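Can a court in Mernia ask for an arrest abroad before the trial?

My cousin left Mernia in February and did not come to the court. The prosecutor now says he will ask other countries for help. Is it allowed without a sentence?

Stavros Kouris
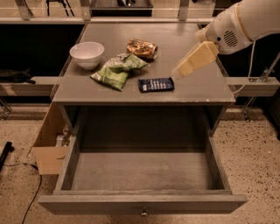
A bowl and snack bags on a gray table

Sachiko Kamata
Yes, if a judge signed a warrant. The other country still decides by its own law — the request alone is not an order. Your cousin's lawyer can ask for a copy and has 30 days to object.

Michalis Sotiropoulos
I think only for big crimes, but not sure.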